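Clearing Out the Craft Table at Nolelero
Posted by Nuala Rafferty, June 1, 2023

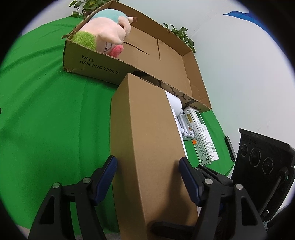

If you have ever rented a studio by the month you will know how it goes. You move in with two bags and a kettle, and by the time the lease comes up you own more than you could fit in a van. We took the upstairs room at Nolelero for one summer (just the one, we said!) and stayed a good deal longer than that. Now we are moving across the yard to the Egan building, which has better light and much less shelf space, so everything has to be looked at, talked over and either packed or passed along. I'll start with the big table, the one with the green cloth on it, where most of the small stuff ends up.

The tall plain box
Just brown kraft cardboard, standing up straight with nothing printed on it that I can see, and I have a real weakness for boxes like that. A plain box can be labeled any way you like and it looks tidy on a shelf. I have asked for the tall ones to be kept together by the door, please, and not flattened.

The WALL HANGING TISSUE box
Big, corrugated, lying on its side with the flaps open, and I love the black-and-white cloud pattern along the edge. It's wide enough to take a lot of odd shapes at once, so I've put it down for the soft toys and anything else that won't stack.

The fellow inside it
There he is at the left end, with his pink face, green fuzzy hair and little light blue cap, and that great big pink mouth. He is going with us. I won't hear otherwise, and I've told everybody at Gellus the same, however many times they offer him a home.

The white and green package
Green patterns all over, an orange sticker and a barcode down near one end. It's lying next to the white plastic piece with the rounded top, and I'd like the two of them looked over together before either one gets wrapped, so please leave them side by side for now.

The plants
One leafy plant behind the box and another over at the right, both nice and green against the white wall. Plants travel last and get unpacked first in this family, and they ride up front with somebody holding on to them. Egan has a long windowsill on the yard side and I already know who is going where.

The blue bit on the wall
Up near the top right there's a scrap of blue, paper or tape. The walls need to be bare when we hand back the keys, so if you're the tallest person in the room, that job is yours.

We have 60 flat cartons on order from Movitz and 30 more promised if we run short, and the walk over to Egan is 474 steps from our door (I've done it twice with a lamp under my arm). More when we get to the shelves.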